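The Shelf That Stays on the Table
What a small kitchen learns from its dish rack, its mug tree and one pot of noodles

29/03/2022

When I moved to the apartment on the hill side of Kondmont, the kitchen had one cupboard. It hung above the sink and its door opened to the left, against the wall, so that only a thin arm could reach to the back. In the first week I put all my plates there in one pile. In the second week I took them out again, and since then they have never lived behind a door.

I write about homes for my work, and I have visited many beautiful kitchens. Most of them hide everything. You see a long clean counter and perhaps a bowl of lemons, and you have to ask where the glasses are. I admire these kitchens in the way I admire hotels. But I cook every day, in a small space, and I have come to like the other method, in which the things you use stand on the table where you use them.

My grandmother in Anorska kept house in this way, and she did not think of it as a method. Her plates stood on their edges in a wooden frame beside the window. The cups hung. The pot was on the stove, and if it was not on the stove, it was on the table with a folded towel under it. There was a drawer for the knives and spoons, and a box for bread. I believe she owned 16 plates when I was a child, and most of them were only for holidays and slept in paper in the wardrobe.

The table as a room

It took me some years to understand that in a small kitchen the table is the real room. The floor is only for standing. So I began with the table, and the first thing I bought was a mat. A large brown one, large enough to leave only a narrow border of white around it. Many people choose a small mat for each person, and this is pretty for dinner, but it does not help with cooking. A long mat makes one soft ground for everything. The pot can be set down without a loud noise. The wooden things do not slide. At the end of the day you wipe it from left to right and you are finished.

The color I chose almost by accident, and I would choose it again. On a white table every crumb looks like a crime. Brown is more forgiving, and it makes the colored dishes look better than they are.

On the mat I have an order, which has not changed much. The pot is near the middle, because it is the heaviest and everything comes to it. The rack for plates stands to the back and to the right. The mug tree is where I can reach it without leaning over anything hot.

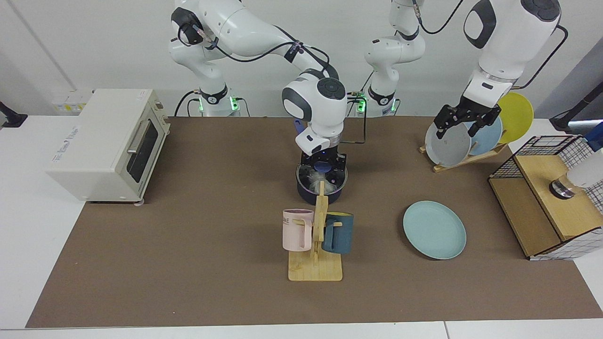 A rack for plates seems like a simple thing to buy, and I bought three before I was content. The first was of metal wire, with a tray below, and it was so large that it took half of the table. The second was folding, and it folded when I did not ask it to. The third is the wooden one, a slanted frame, made by a small workshop called Arton that also makes broom handles and hooks for coats. It holds my plates upright, one behind the other, and each can be taken by its rim without moving the others. This is the whole difference from a pile. In a pile, the plate you want is always under the plate you don't want.

I keep very few plates in the rack. At the moment there is a gray one, a pale blue one and a yellow one. I did not buy them as a set. The gray I use for bread and cheese, the blue for nearly everything, and the yellow comes out when the weather is bad. A friend told me that mixed plates look like a student's home, and perhaps this is true. But I know each one from the others without thinking, and when something breaks I don't have to search for its twin in the shops.

There is one rule for a wooden rack, and it is to let it dry. Move it a little every few days and wipe the place where it stood. Once in a season I rub mine with oil and leave it overnight near an open window. The wood becomes darker each time, very slowly.

About hanging mugs

The mug tree was the purchase I was most afraid of. I remembered them from the houses of aunts, always overloaded, with a mug from every seaside town. If you took one from the left, the whole tree bowed to the right. For a long time I kept mugs on the windowsill instead, where they collected dust and, in May, small flies.

What changed my mind was a very plain tree that I saw in the window of Urbańczyk, the household shop behind the Kondmont bus station. It has a flat wooden base, a straight post and short pegs, and no decoration at all. It cost 18, which I thought was fair for a thing with no moving parts. I carried it home under my coat.

The secret is not to fill it. There are more pegs than I need and I leave the others free. Two mugs are enough for one person and one guest, and if a second guest comes, we wash. Hung on opposite sides they balance each other, and each handle is easy to catch with a finger. You should also choose mugs with a handle that is wide enough. Some modern handles are so small and so round that they will not pass over a peg, and then you have a tree with nothing to carry.

I like a mug that has one color outside and another inside. It is a small pleasure that belongs only to the person who drinks. My own mugs are like this, and I see the inside color first thing in the morning, before the coffee covers it.

One pot, and what goes into it

For cooking on the table side of life, I depend on a single dark saucepan with a nonstick inside. Of course I have others, but they are in the oven, where I keep things I do not want to think about. The saucepan makes soup, rice, porridge and, more often than all of these, noodles.

Noodles are the right food for a small kitchen. They ask for one pot, one bowl and a little patience. I buy the thin white kind, and I rinse them under cold water when they are done, as a neighbor showed me. Then comes the only difficult moment, which is to move them. Thin noodles do not like to be moved. They hang down, they turn around themselves, and the last ones always want to stay behind. A spoon is useless. Tongs are good, if you take only a small bundle and lift it straight up, and then wait a moment before you travel to the bowl. If you take too much, you will decorate the mat.

So keep the bowl close. Mine is a simple white one and I put a plate near it or under it, so that there is a place for the drops and later for the chopsticks. A wide bowl is better than a deep one for this work. With a deep bowl you can't see how much you have given, and you give too much.
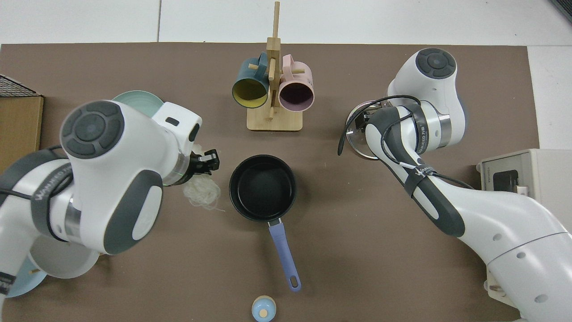

The lid deserves some words also. I am in favor of glass lids with a metal rim, because you can watch the water without letting the steam go. But a lid is the most homeless object in any kitchen. You lift it and you have one hand full, and then where? If you lay it flat on the table, it leaves a ring of water. If you put it upside down, it rolls on its knob like a boat. For years I held it in the left hand while I stirred with the right, and I burned myself with the drops many times.

Now I lift it at an angle, with the far edge a little lower, so that the water runs back to the pot. Then it goes onto a plate, or it leans in the rack in an empty place between the plates. A wooden rack accepts a lid very well if the space is not too narrow. I have seen special stands for lids in the catalogs, some of them with a small dish for the spoon. They are clever. I still think a plate does the same work and can be used for cake after.

What I did not buy

When I was writing this piece, I looked again at a shelf system which I almost ordered in my first month here. It was steel, with hooks and baskets and a rail, and it would have covered the wall over the table from end to end. The price was 2,599 with the assembly. I had the form filled in. Then I measured the wall and found that the rail was longer by 21 centimeters than the space I had, and in the days when I was deciding what to do about it, I got used to the white wall.

It is still plain. Visitors ask me if I am going to hang something there, a clock or a calendar, and I say maybe. A plain wall gives rest to the eyes when the table in front of it is full of colors. I think this is also why open storage fails in many homes: there is too much behind it. Tiles with a pattern, a shelf of spices, cards on a string, and before all of this the poor plates, which cannot be seen anymore.

If you want to try this way of keeping a kitchen, begin with a week of observation. Leave on the table everything that you take out, only washed and set aside. At the end of the week you will have in front of you the things you truly use, and they will be fewer than you expect. For these you need a home on the table. The rest can go back to the cupboard, or to the wardrobe in paper, like the holiday plates of my grandmother.

And do not hurry to buy the rack. Lean the plates against the wall for some days first - carefully, on a towel - and see on which side your hand looks for them. My hand looked to the right, and so the rack is there. In the kitchen in Anorska it was on the left, beside the window, and when I visit I still reach to the wrong side.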